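How many demos before a two-arm handover stops being embarrassing?

Asked in: Imitation learning, small labs

We're collecting teleoperated examples of one task: pick up a cylinder, pass it to the other arm, put it down. We have 70 so far, logged with Giklow. The trained policy reaches for the thing beautifully and then lets go with great confidence before the second arm has closed. Do I need 2,000 of these, or am I teaching it something dumb? My wrists would like to know by November.

3 answers

Answer 1 (accepted)

Probably something dumb. Play your episodes back and look only at the release. I bet you open the giving gripper the moment the other one touches, and you get away with it because you're a person and you can feel when to cheat. The policy learned the cheating part.

Re-record 40 with a full 2 seconds where both arms hold on and do nothing. It's the dullest data you will ever make. Then mix in the old ones and see if they hurt.

Answer 2

more data. always more data

Answer 3

Agree with the first answer, and I'd add a few things from the Skekeck bench, where we did this for most of a winter:

1. Don't trim the pause out afterward. Our Mononach export script dropped "idle" steps by default, so it was throwing away the only part we cared about.

2. Leave the clutter on the table. We pass a blue cylinder over bricks, a parts box and a cup, and the tidy-table policy fell apart the day a cup showed up.
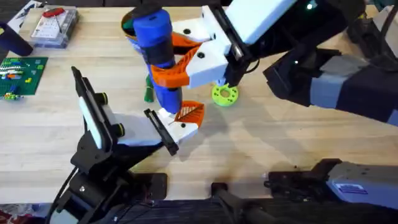
3. Vary the tilt at the handover. If every pass is perfectly upright, so is the policy's view of the world.

4. Swap operators. Mine all lean left, apparently.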